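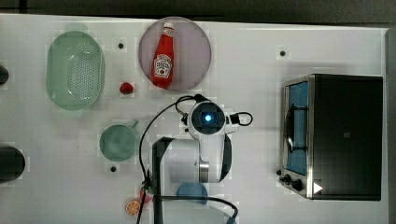

Puvon
Greifer schließt bei 412 Inkrementen, Spiel am Handgelenk bleibt. Netzteil getauscht, kein Effekt.

Bonel
Kabelschlaufe zu kurz. Zieht bei Drehung.

Testa
Glaube ich nicht. Eher die Handkamera, Versatz neu messen. 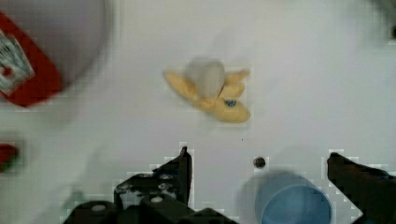

Puvon
Versatz Sonntag neu bestimmt, 276 Posen. Restfehler unverändert. Die Spielzeugbanane mit der gespreizten Schale taugt als Testobjekt, Fingeröffnung reicht.

Bonel
Also doch das Kabel.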